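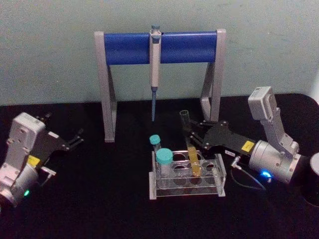
Wed 25 March

I wanted to write yesterday but I fell asleep. Today I put the bench in order again. The pipette is back on its stand, I like that blue bar very much. I must still ask Begoña which of the tubes with teal caps she wants to keep — she went home early. Saturnino says we need 52 new labels before April, and I have only 44. For dinner I had soup, and then I called my mother in Villanueva. Her knee is better.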